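Nives Caputo | December
11 comments | 148 shares

Slide 2. Say good morning. Wait for the coffee people.

Partition walls, then. A white wall with an arched opening in it divides a room about as firmly as a raised eyebrow. You still get the daylight and the greenery from the far side, plus everyone's phone calls.
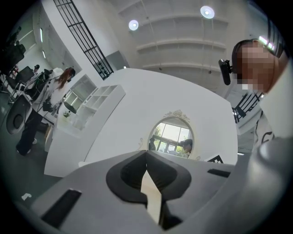
Clients ask me for privacy and then ask for a hole in it, preferably with scrollwork. I have stopped arguing. Mention Zanetti's quote here, pause for groans.

Next slide: dusting the curls.

We use cookies. Accept / Manage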